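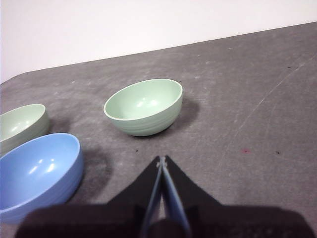 Grellton Kit Goes on Sale in December

After a good long stretch of testing (and, we hear, plenty of coffee), the small Stultimham firm Nornance will start selling its Grellton tabletop arm kit in December, and we're very glad to see it getting out the door at last. The kit comes with the arm, a two-finger gripper, a wrist camera and a set of 6 practice lessons built on everyday kitchen things, bowls very much included.

"Bowls are a lovely place to start, and a humbling one," says founder Emília Sokol, who wrote most of the lessons herself. "The rim is thin, the sides are round, and you learn a lot about your grip in one afternoon!"

The first batch is 80 kits at $2,000 each, with $200 off for schools and public libraries. More than half are already spoken for, so it might be wise not to dawdle. Radek Dvořáček of the Doležal repair shop on the square will handle spare parts and fingertip pads, and he's happy to show the kit to anyone who drops in after 3 p.m.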